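Quiénes somos

Skerkard desarrolla software de percepción y planificación para manipulación robótica. 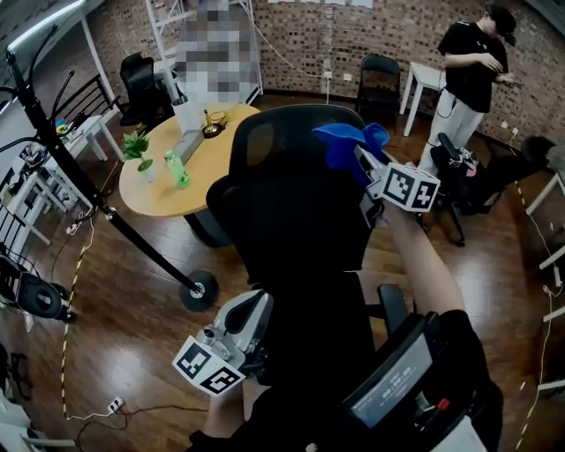

Pinzas de mano con cubos de marcadores fiduciales; una sujeta un paño azul.

La empresa la dirigen Florêncio Garcia (percepción) y Américo Bettencourt (control). El equipo suma 21 personas.

Mantenemos dos productos. Gukwood estima la pose de cada pinza a partir de los marcadores y sincroniza las trayectorias con el vídeo. Aguiar convierte esas trayectorias en planes ejecutables para brazos de 6 ejes, con un bucle de control a 300 Hz. Ambos comparten formato de registro y herramientas de calibración.

Consultas técnicas e integración: formulario de contacto.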